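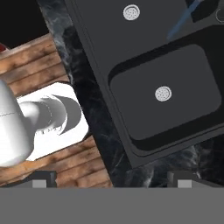 Posted by dhusar, October, 6:71 views

Steel fence panels, 778 ft of line. Nuritz quoted powder coat, Wimetti galvanized only. Anyone used either?

tahmineh_s
Wimetti did our yard. Posts are fine, gates sag.

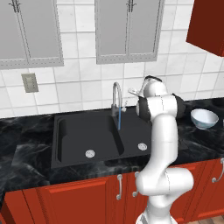
Double sink, black marble counter

arash_z
Gates sag when the hinge post is too light. Wouldn't blame Wimetti.

tahmineh_s
They picked the post, so I do.

dhusar
Three gates here. Will ask for post sizes.

R. Garba
Get the coating warranty in writing too. Nuritz took 6 weeks to send mine.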